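Second-hand Dell desktop tower from Durnlow: two months on

I have wanted an old desktop to mess about with for ages, and when Durnlow put a batch of refurbished office towers up in the spring I finally gave in and bought one. 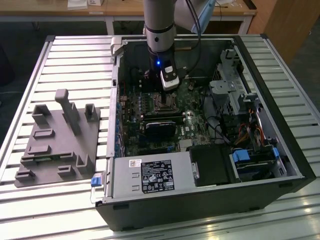 I should say first that I am not a computer person by trade. I have fitted a bit of memory here and there, and I once replaced a laptop battery without setting fire to anything, but that is the full extent of it. What I was after was a machine for the back bedroom that could hold all our photographs, run the scanner, and be opened up on a wet afternoon when I fancied learning something. The new small desktops are lovely to look at, but so many of them are sealed up tight or packed so densely that you need doll's hands to get anywhere, and I wanted something with a bit of elbow room.

The price was 241 pounds with delivery, which I thought very fair (my brother-in-law thought I'd been robbed, but he thinks that about everything, including bread). It came on a Thursday, very well wrapped, in a box so large that the cat moved in straight away and has not yet been persuaded to leave.

Getting inside

Do this before you even plug it in, if you buy one. Lay the tower down on its side on something sturdy, take the side panel off, and have a good long look. You get the whole of the inside in one go: board, drives, power supply, the lot. After years of peering into laptops through a gap the width of a biscuit, I can't tell you how pleasant that was! I sat there with a mug of tea (at a safe distance) and a torch and simply worked out what everything was.

The board is a dark green one with a little white DELL logo printed on it, and it is a busy old thing, with chips and small capacitors all down one side. The memory sits across the middle where you can get at it. There is a black expansion card fitted too, with a ridged top, and the grey metal drive cage stands over at the side with its perforated walls and its latch tabs. I had half expected a refurbished machine to be a muddle inside, and was very pleasantly surprised by how much sense it made once I had looked at it for ten minutes.

The blue tabs

I have to give these their own paragraph, because I have become quite fond of them. The hard drive bay has blue plastic tabs on it, and the blue is a great help to anyone like me who is nervous about pulling on the wrong thing. I took the drive out and put it back again a couple of times before I did the real job, purely for practice, and I would recommend that to any beginner. It has a definite feel when it goes home. You do have to be a bit firmer than seems polite.

The drive it came with was a 500 GB one, tested and wiped by Durnlow according to the slip in the box, and it was perfectly all right but slow. I left it in for the photographs and put a new solid state drive in alongside it for the everyday things. The new one is a Rikel and cost less than a decent pair of shoes. I bought a cheap mounting bracket at the same time, and a spare data cable, and was glad of both.

The cables

Now for a grumble. The power cables, the orange, red and yellow ones, come down in a bundle towards the storage area, and they are stiff. They want to be where they have always been. Persuading one of them over to my new drive took longer than all the rest of the job put together, and at one point I had it held out of the way with a clothes peg, which worked so well that I now keep a peg in the toolbox. If you have small hands and a patient nature you will be fine. If you have neither, wait until the house is empty, so that you can say what you like.

The power supply itself is a silver metal box with a black label covered in tiny white print and all those little certification symbols. I left it firmly alone. I know my limits, and mains electricity is one of them. The label is worth photographing on your phone, though, as you may well want the details later when the case is shut and shoved under a desk.

Memory

I ordered two extra sticks from Zedix and they went in on the first try, or nearly the first try. One wasn't quite seated and the machine beeped at me in a very cross manner until I took it out and pressed it back in properly. Beeping aside, there was nothing to it. Check the exact type before you order, as I very nearly bought the wrong sort. The chap on the Durnlow phone line was kind about it and looked up my model while I waited.

Living with it

Our photographs come to something over a quarter of a century's worth of holidays, dogs and blurry birthday cakes, and the machine copes with them without complaint. I scanned 900 old prints in the first month using the Ghasemi flatbed scanner I already had, and not once did the computer sulk. It starts up quickly now that the new drive is in. It hums a little under load, a low sort of hum that I rather like, although my other half has asked for the door to be kept shut during the evening news.

It is big. I do want to be fair about that, as the listing makes it look smaller than it is. It wouldn't go on the shelf I had cleared for it and now lives on the floor on a couple of offcuts of worktop, to keep it up out of the carpet fluff. It is also heavy enough that you should think about where you will be working on it before you carry it up the stairs, and not halfway up, which is where I thought about it.

Things I would do differently

I'd buy the drive and the memory at the same time and only open the case up once. I would get a small magnetic dish for the screws (mine went into an egg cup, and then one of them went into the cat's box). And I would give the inside a gentle going over with a soft brush on the first day, before adding anything new.

Would I buy another?

Yes, and I very nearly have, for my sister. Four stars out of five, with the missing star for those stiff cables and the size of the thing. Durnlow still had a few of the same towers left when I looked this morning, though the ones with the bigger drives had gone.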